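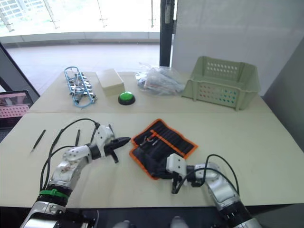

Setting up the Uteck two-arm kit for sorting hand tools

We had the Uteck kit on loan from Orkow through October, and this page explains how to teach it one small job: taking slim tools from the table and putting them in a tool roll. Allow 2 hours for the first try.

Lay the roll flat between the arms, pockets open. Put the tools where the wrist cameras can find them, with space between each one. If two tools touch, the kit often treats them as one.

Next, open the Teach page on the laptop and move each arm by hand to its start position. Save it. Then do the same for the pick position — fingers wide open, one on each side of the tool.
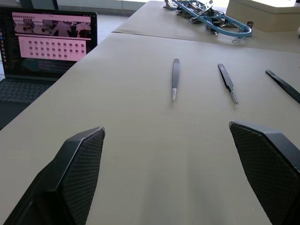
Eyerusalem Adugna wrote to us that she got better picks after lowering the closing speed, and that she would not buy the kit without the spare finger pads. We agree about the speed. Our setting is now 304 on the Hotham controller, and we have not changed it again.

Record the whole movement slowly, and play it back before you add the second arm. Keep your hand near the stop control during this first playback. When the tool is above the roll, add a short wait and only then the lowering step.

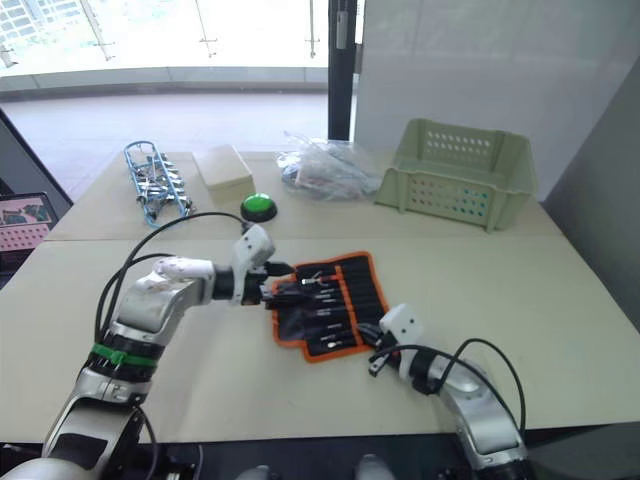 TUTORIALS / GRIPPING AND PICKING

Tweezers are the most difficult, as they are flat and light. We use ESD-14 tweezers for practice. Grip them by the shaft, and leave the rounded end free above the fingers. Start with low force and raise it in small steps. Too much force turns the tool in the pads.

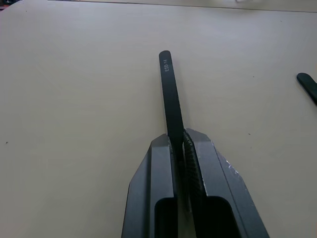
Panyasiri Workshop, Bench Automation Team

If the grip is still not good, clean the pads with a dry cloth and teach the pick position again. Dinesh Nigam keeps our saved settings, and he can send you the file. The kit stores 100 positions, so delete the old ones from time to time.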